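Prudeta Workshop Tips
Looking after a two-finger gripper

These notes apply to the bench cell at Numton and should be followed by all staff who use it. Last revised 19th March.

Before cleaning, stop the arm, switch off at the wall and wait for the lights on the controller to go out. Wipe the finger pads with a lint-free cloth dampened with plain water. Do not use solvent. Stubborn marks may be lifted with a drop of washing-up liquid, which must then be wiped away.

Check the screws at the finger joints every 86 hours of running. A loose screw should be taken out, cleaned and refitted with thread lock. Screws are to be tightened by hand with the short driver kept in drawer 63.

The cable must have enough slack to follow the wrist through a full turn. Check that the connector is fully home, and never use the cable to pull the gripper round.

After any work on the fingers, test the grip on a thin, flat piece before returning to heavier items. The pads should meet it squarely along their length.

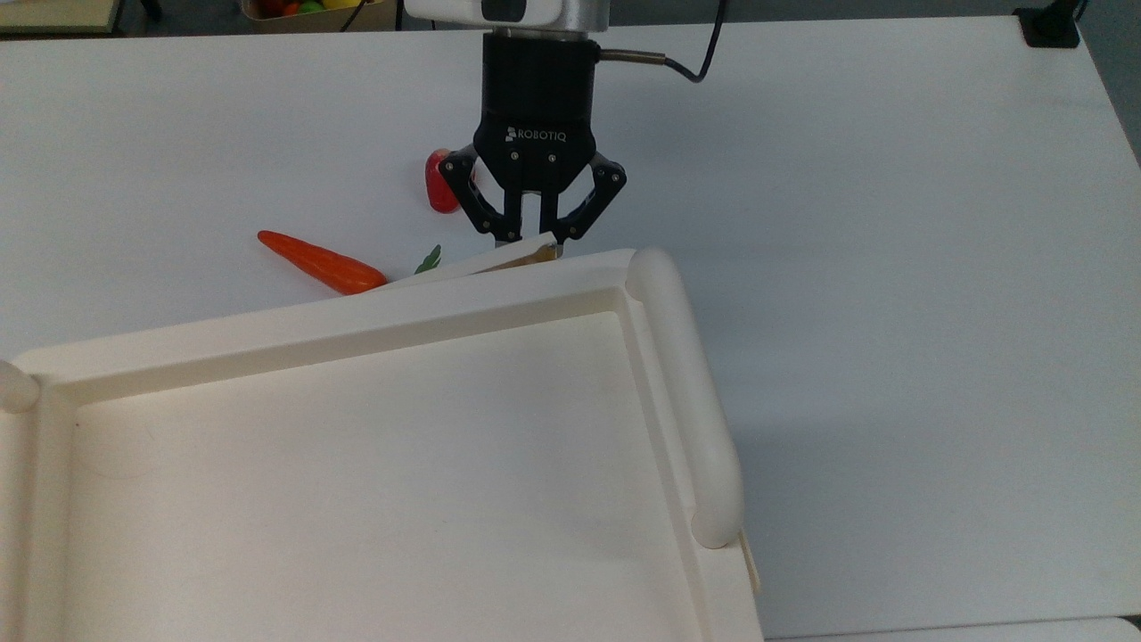 Gripper holding a thin slat at the rim of the tray.

Worn pads should be replaced in pairs. Spares are ordered through McIver, quoting part 161.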